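Ticket 237: Mint green desk fan, clicks on the low setting
Opened by: Krum Nikolovski, Merngate
Status: open, waiting on part

First message

Hello again! Me with the fan. I rang the Cloddale shop before writing this and they said put it all down in a ticket, so I'm putting it all down, sorry in advance for the length.

It clicks. On speed 2 and up you'd never know, lovely quiet thing, but on the lowest one there's a tick tick tick that gets going after 11 minutes (I timed it with the oven clock, twice) and then doesn't stop until I switch off. I sleep with it on low, so you can imagine. I've been kipping on the settee.

What I've tried so far: a different socket, tightening the little screw underneath, and wiping the grille down with a damp cloth. The cloth did nothing for the noise but my word, the dust. I also had it on the bedroom floor for a night in case the chest of drawers was rattling along with it. Same tick.

It's living on the table with the flowery white cloth for now, next to the purple plush, where I can listen to it while I do the crossword. 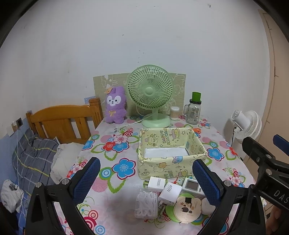
Reply from İlker Bilgin, Estovholm repairs desk

Hi Krum, thanks for all that, the timing is really handy. I've had a few of these and when the click waits for the motor to warm up I go straight to the blade clip. Could you unplug it, let it cool, take the front grille off and wiggle the blade very gently on its shaft? If it moves backwards and forwards at all, tell me. Please don't oil anything yet!

Krum, 2025-03-15

Right, done. It moves! Only a smidge, but there's a definite give, and if I press it home it creeps out again. I've put the grille back on (one of the clips pinged under the cooker, got it back with a ruler). Ran it on low for a bit and the tick turned up right on time. I bought it in September from Saraç on the high street and I've still got the receipt, if that helps.

İlker

Spot on, that's the clip. I've ordered you one, allow 6 working days. Keep the receipt somewhere safe, it's covered. You can use the higher speeds if the blade is pushed fully home first, but leave low alone till the clip's on.

Krum

Smashing. Settee it is then. Does the new clip come with instructions or do I ring you?

İlker

There's a little leaflet in the packet, but ring if you get stuck. Leaving the ticket open till you've had a quiet night.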